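Vutbridge Shared Workroom: Monthly Room and Furniture Check
August round, ground floor, with comments
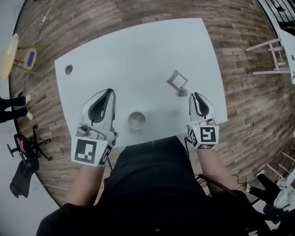
Carried out on Monday by Ismael Rangel and Aisling Mac an tSaoi. Started at 9:15, finished before lunch. Items are marked OK, WATCH or FIX. Comments are typed up from the paper sheet, so some are short. Send corrections to Ostap Stasiv at the desk.

1. TABLES

1.1 White table, top surface. OK
Wiped down and checked by hand. No chips on the edge, corners are fine. Please use a mat for anything with a hard base, such as the small bowls and stands. Please keep the finish on this table free of scratches.

1.2 White table, level and wobble. WATCH
Slight rock when you lean on one side. Ismael tightened the bolts underneath and it improved. Check again in September. If it is still moving, it goes on the repair list.

1.3 Grommet hole. OK
Rim is seated properly and flush with the top. Keep small parts away from that corner. We got a screw back out of the cable tray last time and it took longer than it should have.

1.4 Load. OK
Limit for the white table is 80 pounds, spread out. No sitting on it. The label under the top has come loose at one end and needs new tape.

1.5 Yellow side table. OK
Legs tight. This one is for drinks and light items only. It has been used as a step and it is not one.

2. SEATING

2.1 Stool with blue seat. OK
Seat does not turn on the legs. All feet touch the floor.

2.2 Office chair with pink logo, casters. FIX
One caster drags. Hair and thread wound into it, partly cleared with tweezers. Ostap to order a replacement from Miltera. The chair can be used in the meantime but it pulls to one side.

2.3 Same chair, height lever. OK
Holds under weight for the full two-minute test.

2.4 Chairs put back after use. WATCH
Washington Toledo reports chairs left in the walkway on two evenings. Push them in when you leave, including when you are only going out for a break.

3. FLOOR

3.1 Wood planks. OK
No raised boards. One dull patch by the window from last winter, cosmetic only.

3.2 Joint between wood and gray floor. WATCH
Run a shoe across it and you can feel the edge. It is under the limit we use for a trip hazard, which is 6 millimeters, but it should be measured each month and written down. This month's reading was not written down. Aisling will redo it.

3.3 Loose cables. FIX
A thin white cable crosses the floor near the yellow side table. Needs to go along the wall or under a cover strip. We have strip left over from the Seixas order, in the supply closet, second shelf. Cut to length and tape both ends.

3.4 Cables at seated positions. WATCH
If you are working at the table with anything on a cord, let it fall on one side and keep it clear of the chair wheels. Look down before you roll back.

3.5 Bags. WATCH
Bags go on the hooks or in the lockers. A black bag was on the gray floor near the chair. It was not blocking the exit, but that side is where people turn with their hands full.

3.6 Shoes. OK
Closed shoes in the workroom at all times. Everyone present met this.

4. LIGHT AND AIR

4.1 Overhead lights. OK
All working. One tube in the hallway flickers on start and has been reported.

4.2 Glare at the white table. OK
Acceptable in the morning. Blinds down after 2 if you are doing close work.

4.3 Air vents. FIX
Dusty. Filter is past its date. Wagner Leite has the Fumoda filters in his office and will change it this week.

5. EXITS AND FIRST AID

5.1 Door opens fully. OK

5.2 Extinguisher. OK
Gauge in the green, pin and seal in place. Tag number 39.

5.3 First aid box. WATCH
Low on small bandages, eye wash still in date. Please sign the card when you take something out. The card has been blank since spring and the box has not been full since then either.

5.4 Emergency numbers posted. OK
Old phone extension crossed out and the new one written in by hand. A printed copy would be easier to read.

ITEMS TO CLOSE BEFORE NEXT ROUND
Chair caster: Ostap
Floor cable, cover strip: Ismael
Floor joint reading: Aisling
Vent filter: Wagner
First aid restock: Washington

Comment from Wagner: the floor cable should be done first. The chair can wait for the part.

Comment from Aisling: item 1.2 was also marked WATCH in July. I would rather move it to FIX now if it is no better next time.

Sheet is filed in the blue folder at the desk.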